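September 18, 2023

Cloth again, all day at Trinham. I have now read the Eltus paper twice and still can't find where they say how the garment gets onto the table. Their folding success rate is respectable. It is also measured from a flat start, with the item squared to the table edge, and a household wash does not arrive squared to anything.

Set the target for today at 120 demonstrations of small items, dark colours only. Dark on white is the easy case for segmentation and the bad case for seeing folds, as the shading inside the cloth all but disappears. Depth is little help on thin fabric.

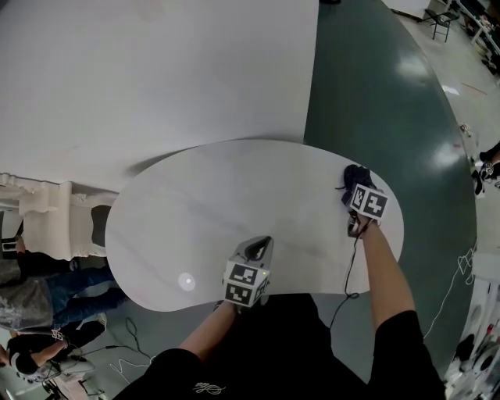

Two-handed work at the white table, dark item in the right gripper.

Notes on grasping, before I forget. A parallel grip takes one layer or all of them, and the policy has no means of telling which. A person rubs the edge between finger and thumb and knows. We have no equivalent. The Szénási pads are supposed to give some shear signal but the quote says December, so the work goes on without.

Time per item is the other matter. I fold a sock in 4 seconds without looking. The last trained policy took 12 times that, and gave up on one item in 4. For a shop stockroom that is useless. For a house at night, with no one waiting, speed matters less, but the failures still have to be picked up by somebody in the morning. 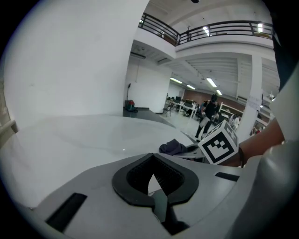
Ferenc Szekeres thinks I have the question wrong, and that folding should be left until last. His argument at lunch was that carrying, sorting and loading are most of the labour in a laundry, that a machine could do those badly and still be worth paying for, and that people would happily fold their own shirts. Hedvig Blomqvist asked him who would pay for a machine that stopped at the basket.

I side with him on sorting. Loading I doubt, having seen what Emby's door seal does to a sleeve.

Tomorrow: recheck wrist calibration, left side first. Ask about pads again. Buy light-coloured cloths.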